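Keep the dull minutes

October 2018

Most groups collecting demonstrations for a robot throw a good deal of them away before the learning system ever sees them. A person picks up a hand-held gripper, moves a cup from one spot to another, and puts the gripper down. Later someone trims the recording so that it starts just before the fingers reach the cup and stops just after they let go. The rest is treated as waste. I think this is a mistake, and an expensive one.

On the Tonard project we trimmed everything until April. The clips were short and tidy and easy to check. The arm we trained on them could close on a cup perfectly well if we started it in the right place. Started anywhere else, it drifted, or shut its fingers on nothing and carried that nothing carefully to the shelf. It had hardly ever been shown a bare table, so it had little idea what to do over one.

We went back and recorded 60 new demonstrations without trimming. People were told to begin with the gripper well away from the object, to wander a little if they wanted to, and to leave the fingers open until they had a reason to close them. The clips ran to 24 seconds on average, and a good part of each was table. The storage bill went up. So did the time spent checking. The arm stopped grabbing at air in most of our trials, and I would pay that bill again.

The usual objection is that a system fed on idle footage will learn to be idle. There is something in this. In our first batch, two people paused so long before each grasp that the arm picked up the habit and hung over the cup as if it had forgotten why it came. We asked them to keep moving and the problem shrank. That is a matter of how people are briefed, and it can be fixed in an afternoon. Footage that was never kept can't be fixed at all.

A second objection is that plain surfaces teach nothing. I would say they teach a system what to ignore. Varnish shines, boards have streaks, and lamps move about during the day. Any of these can look like an edge to a system that has only seen objects up close. If wood is going to be under the robot when it works, then wood should be in the examples, in good light and bad. At Tonard we now keep every second between picking the tool up and setting it down, including the stretches where the open fingers have only pale, wavy grain and a patch of glare between them. 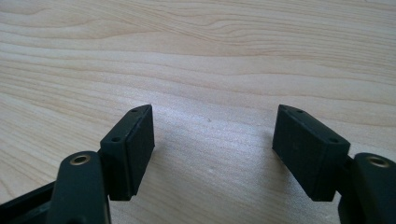
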